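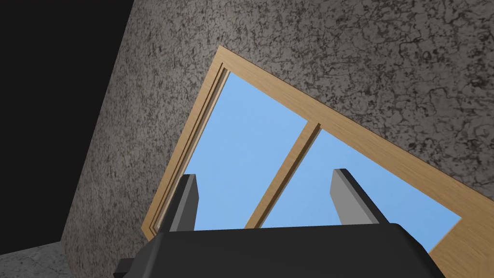

2026-07-03, Sullbridge shop, back bench

Sim bedroom again, both arms. Nhyira wants to call the virtual side done so we can start cutting real brackets. I am not there yet.

Swapped the Plakent arm settings for the ones she tuned in June and left everything else alone. Ran 20 resets overnight. Her log counts 6 as bad. Mine would count more, but we don't agree on what bad means: she passes a run if the arm ends up inside the box she drew, and the box is generous. I'd want the fingers lined up with the drawer handle before I gave anybody credit.

The wrist view is no help for this. From a raised pose it can give you wall, window and sky and not one piece of furniture, and the planner will still hand back a confidence number. I don't know what it thinks it is confident about. Asked Cecilia Antwi to find out where that number comes from. She has a hunch it is the value left over from the last pose, never cleared.

Went to the body view for the rest of the morning. 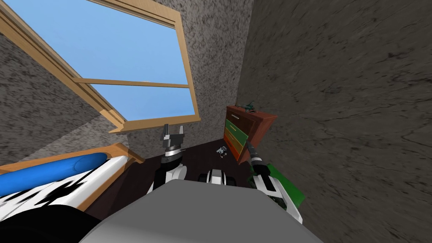
Body view, tilt not corrected. Left gripper up and open, right one near the low front of the dresser.

The tilt bugs me. Nhyira says the mount offset in the Ansah file takes care of it and the planner never sees a slanted room. Maybe so. I opened the file and the offset is there, but I can't find the line that reads it. Until someone shows me that line I'm treating every floor-level reach as suspect, the small toy by the dresser included.

Also not sold on the drawer plan. In here a drawer has no swollen wood and no bent runner. The shop dresser we'd be testing on has both.
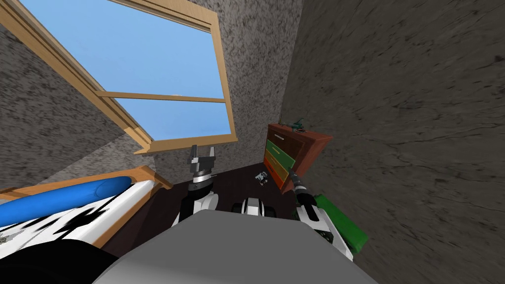 So before any metal gets cut I want the friction on the drawers turned up until the plan fails, then backed off a notch, and 5 clean runs at that setting. Clean by my count. Nhyira thinks this is a waste of an evening. Fine, it's my evening.

Prorkesen grip pads: quote came back at 31 a pair. Not ordering yet.

To do: find the offset line. Clear the old pose value and rerun. Make Nhyira's box smaller and see how many of her passes survive. Cecilia has the key to the tall cabinet, ask for it back.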